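Play kitchens: the gallery

Bralance calls its toy kitchen "the real thing, made small". I have read that on a good many boxes and believed it on very few. Still, the Vornow showroom had one set up on Sunday, so I went along to see how much of the claim stands up.

The hob and hood end. Plus and minus buttons, two knobs, and a microwave that says 01:30. Whether a child cares what the microwave says is another matter. 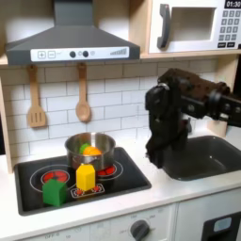

The wall and the worktop

I'm told 643 people voted this the best-looking play kitchen in the Mamo newsletter. I'd like to know how many of them had cooked a pretend dinner at it.
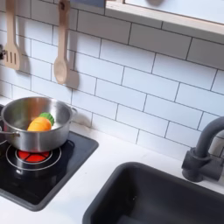
Looks sell these things, and I distrust looks. Zurska's kitchen was handsome too, and its door came off in my hand within 2 minutes. I will grant Bralance the tiles, staggered properly with thin grey grout lines, and the slotted spatula and spoon hung against them — plain pale wood, no cartoon faces. Is that worth 554 when Zurska asks 100 less? I'm not convinced yet. More pictures when I've had a go at the hinges.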